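Marcador portátil Flutesine: dos meses de liga escolar con él

Llevo toda la vida apuntando partidos de baloncesto en papel, primero como delegado y ahora como entrenador del cadete femenino, así que el Flutesine me llegó a las manos con cierta desconfianza por mi parte. Me lo prestó Remedios Mateos, que lleva el infantil del Kelmendi, y a las dos semanas ya me había comprado el mío. ¡Qué maravilla de cacharro!

Para quien no lo conozca: es un marcador de mesa con mando de botones gordos, de los que se pulsan sin mirar. Lleva tanteo, faltas de equipo, tiempos muertos y la flecha de posesión, y guarda el acta de cada partido para pasarla luego al ordenador. La memoria admite 100 partidos, que para una categoría escolar da para varias temporadas.

Lo que más me ha gustado es el botón de corregir. En la final de julio, contra el Etley, el árbitro anuló una canasta nuestra después de haber subido ya los dos puntos y una falta. Con el marcador viejo habríamos tenido que parar, discutir y volver a empezar la cuenta del cuarto. Con este, dos pulsaciones y a seguir. Ganamos 51 a 49, y todavía me tiemblan las piernas al acordarme del último tiro libre.

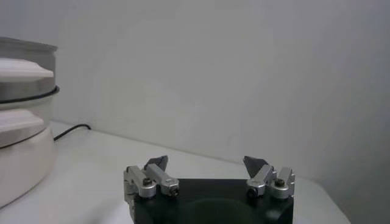

Brazos de aluminio y puntas gris oscuro, bien abiertos.

La bocina merece párrafo propio. Suena fuerte, seca, y se oye hasta en el pabellón de Zundine, que tiene un eco tremendo y donde el año pasado jugamos medio cuarto de más en un amistoso sin enterarnos (bueno, el rival sí se enteró, pero iba ganando). Tiene tres volúmenes. El más bajo lo uso en los entrenamientos de las siete de la tarde, cuando la otra mitad de la pista es del voleibol.

También me ha sorprendido la batería. La cargo la noche antes de la jornada y aguanta la mañana entera, con los partidos de benjamines, alevines e infantiles uno detrás de otro. Fulgencio Miranda, nuestro árbitro de casi siempre, le pone una pega y tiene razón: los números de las faltas son pequeños y desde el fondo contrario cuesta leerlos. Él acaba preguntando a la mesa, como antes.

Otra cosa mejorable es la funda. Cierra con velcro, y el velcro ya se está llenando de pelusa – nada grave, pero yo habría puesto una cremallera. Y el manual viene en letra diminuta, aunque en media hora le coges el truco sin abrirlo.

¿Para quién lo recomiendo? Para cualquier colegio o club pequeño que juegue en pistas sin marcador fijo. Nosotros somos más de 100 críos entre todas las categorías y el aparato va pasando de mesa en mesa sin un solo fallo. Le pongo un nueve, y el punto que falta se lo doy el día que agranden los números de las faltas.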